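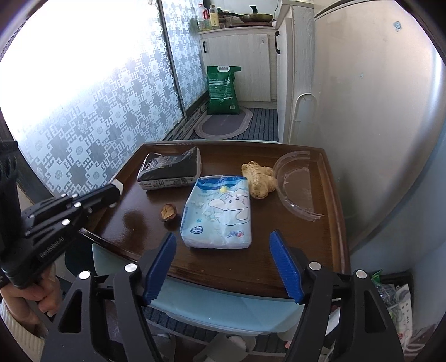

Subject: Re: [small-homes] Where to keep the things that have no place

Hello all,

Thank you for the answers in February, they helped me a lot. I quote the message I want to reply to:

> I gave up on the balcony as storage. Everything I put there
> ends on the floor, and then I walk around it. How wide must
> it be before a cabinet makes sense? And what do you do with
> the small things that collect on the table all day?

I can speak only for our apartment on Rangel Street. The balcony is 107 cm wide and 360 cm long, so a cabinet on the long side was impossible. We put everything at the far end, under one rule: the path from the door stays free. 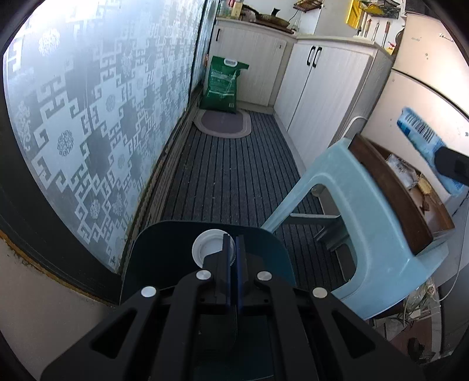
The ribbed mat goes along the corridor and I sweep it in place. Pans and bottles may stand on top of the lower cabinet, but only what we use every week. Heavy sacks stay on the floor beside the doors, because I don't want to lift them. The patterned film on the window was my best purchase - the light still comes in, and the neighbors don't see our mess.

For the table I have a less good answer. Ginger, a walnut shell, a package of something, a plastic bowl: these arrive by themselves. I now clear it once, before dinner, and I carry each thing directly to its place. It takes me around 13 minutes. A "temporary" basket did not work for us, it was full in two days and stayed full.

Does anybody have experience with the Kekeck door racks? I would like one for the inside of a cabinet door, but I am not sure the hinges will hold.

Best regards from Warau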